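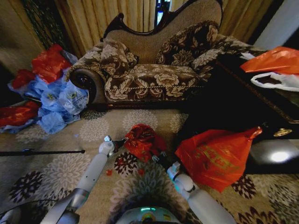
The Ternia Skin and Joint Clinic will open a weekly eczema service for adults in November, the clinic's management announced on Friday. The service will run every Tuesday afternoon and will accept patients by referral from a family doctor or a school or workplace nurse.

Dr. Samah Younis, who has been appointed to lead the service, said that many adults with long-term eczema have not had their treatment reviewed in years. "People often use the same cream they were given as teenagers," Dr. Younis said. "We want to look at sleep, work, clothing and stress as well as the skin itself."

First appointments will last 30 minutes. Patients will see a doctor and then a specialist nurse, Nhi Dương, who will show them how to apply moisturizers and prescribed ointments and will provide a written care plan. A follow-up visit will be offered after 8 weeks. Patch testing for contact allergies will be available on site - it currently requires travel to the regional hospital.
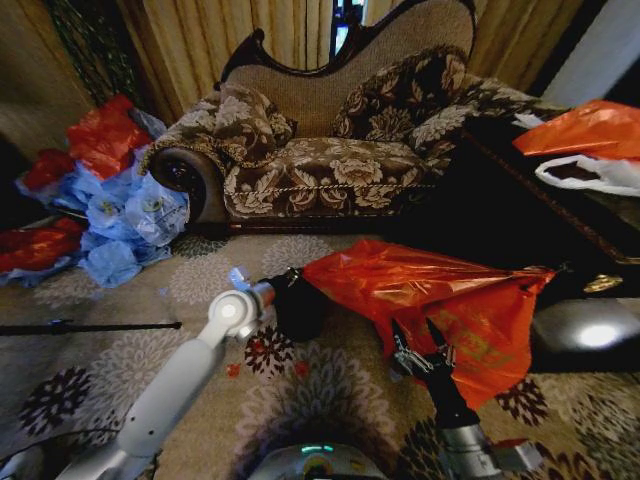
The clinic will also hold an evening support group for patients and family members, led by counselor Andor Kun. Each group will be limited to 20 people, and registration is required. Topics for the first series include itching at night, talking to an employer about a skin condition, and caring for a child when a parent also has eczema.

Funding for the first year has been provided by the Mạch Foundation, which supports outpatient care in the district. The clinic received 79 letters and comments during the planning period, and evening hours were added to the proposal as a result.

Referral forms may be requested from the clinic's front desk. Patients already under the care of the clinic do not need a new referral and will be contacted by mail.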